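Come and help us pack books at Kistberg

Part-time book packers and tidiers wanted, March start

We are looking for a few more pairs of hands to join us in the book room at Kistberg, where second-hand paperbacks come in by the sackful and go out again to reading groups, hospital waiting rooms, sheltered flats and a very keen knitting circle in Gevbridge who get through more crime novels than you would think possible. If you like books, don't mind being on your feet for part of the day and can tell a clean copy from a soggy one, we would love to hear from you.

The work is easy to learn and pleasant once you have got into the swing of it. Books are taken out of their sacks, looked over, wiped if they need it and sorted by author. Then they are picked for each order, one at a time, and laid in the box spine to spine so that nothing gets bent on the journey. We send out 300 books in an ordinary week and rather more before the summer holidays, when everybody suddenly remembers they meant to read something long.

You would be working at the tables in our main room, with the others near by and plenty of chat (or peace and quiet with your headphones in, if that is more your sort of thing).

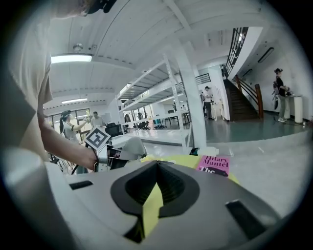 A Hilary Mantel paperback on the yellow sheet in the main room.

Tsegereda Tefera runs the room and will look after you for your first few shifts. She has been packing books since the days when we did it all in the back of the Woldemariam bakery, and she has strong views on tape. Please don't let that put you off! She is a patient teacher, and you won't be left on your own with a big order until you feel ready for it.

What you would be doing

Unpacking and checking books as they arrive
Sorting paperbacks by author and putting them where the next person can find them
Picking and packing orders from a printed list
Keeping the tables tidy and folding down the empty boxes
Helping to clear up at the end of the shift

What we are hoping for

You don't need any experience, and you certainly don't need to have read everything (I have been stuck halfway through the same novel since last autumn). We would like you to be careful with your hands, happy to do the same job for a couple of hours at a stretch, and able to read a list in fairly small print. Full boxes can be heavy, so do tell us if lifting is difficult and we will arrange the shifts so that you stay on the sorting side.

Hours and other practical things

We can offer up to 20 hours a week, in morning shifts from 9.30 or afternoon shifts from 1.30. You are welcome to do all mornings, all afternoons or a mixture, as long as you can manage at least 3 shifts a week. Tea, coffee and biscuits are provided, and staff may take home any book that is too battered to send out. The 113 bus from Gevbridge stops at the end of Trarkumo Lane, a short walk from our door, and there is a rack for bicycles round the side.

How to apply

Please write a few lines about yourself to Arnel Dagdag at Kistberg, Trarkumo Lane, or drop a note in at the front desk. Tell him which shifts would suit you and, if you feel like it, the last book you enjoyed. There is no form to fill in. Arnel will invite you to come and spend an hour with us before you decide, so you can meet everyone and have a go at packing a box.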